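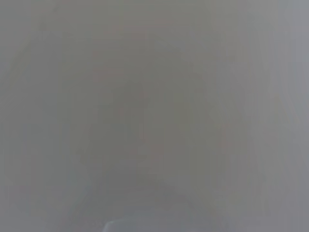
Stop Telling Me Who Got Snubbed

I love awards season. I love the dresses, the bad banter, the poor sound mixer who thanks his dog and gets played off anyway. What I can't take anymore is the word "snub." It's March, the trophies are all on somebody's shelf, and I'm still getting snub lists in my feed! Enough.

A snub means somebody looked right at you and turned away on purpose. Now think about how these votes happen. Say a guild has 3000 members, and 2665 of them bother to send in a ballot (that would be a terrific year, by the way). They've all got jobs and kids and a stack of screeners. A lot of them watched your favorite little movie on a laptop in bed, if they got to it at all. Your favorite actress came in sixth in a category with five spots. She wasn't insulted. She came in sixth.

And we never find out how close it was, so we make up a story. The voters hate comedies. The voters hate streaming. The voters are punishing her for that interview. I've done it myself, at parties, very loudly, with a mouth full of spinach dip.

The Deden problem

My hometown has a tiny film festival, the Deden, which I've gone to for years and which is the reason I care about any of this. It runs in July at the old Solter theater, where there are 96 seats and an air conditioner that sounds like a helicopter landing. They give out 2 prizes, one from the jury and one from the audience, and in all my years of going I have seen them match exactly once.

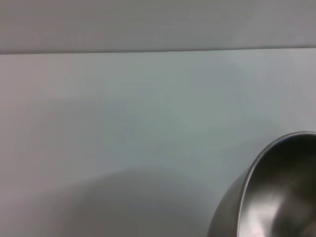 Why I want the numbers

The Deden posts its audience vote on the lobby door. All of it, every film, with totals! The year I fell hard for a slow, gorgeous thing called Pokov – a lighthouse, a goat, hardly any talking – I marched out to that door ready to be furious. It had lost by four votes. I stood there and felt my whole speech just drain away. Four people! I probably shared popcorn with one of them.

So that's my pitch for the big shows. Wait a month if you have to, then publish the counts. Yes, it would sting for whoever finished last, and yes, some publicist would faint. But sports fans live with final scores every night of their lives and they still show up for the next game. I think movie people could handle it too.

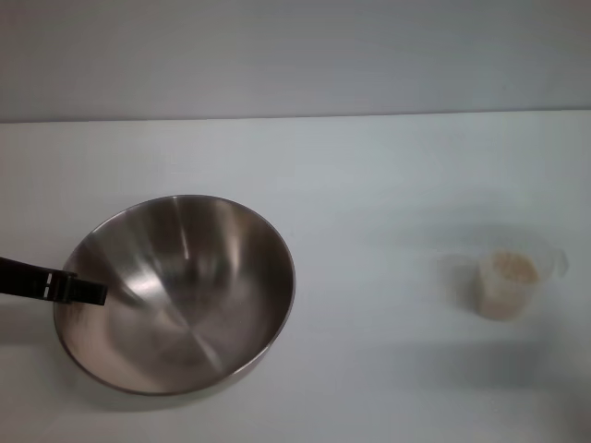

Pot and measuring cup on a white tabletop.

My friends say the mystery is half the fun, and I get that. I also know the Arrieta, the bar across from the Solter, fills up after the vote goes on the door, and the arguments in there are about the movies. Was the goat too much? (No.) Should the ending have been shorter? (Maybe, fine, yes.) I'd take an evening of that over another list of who got robbed.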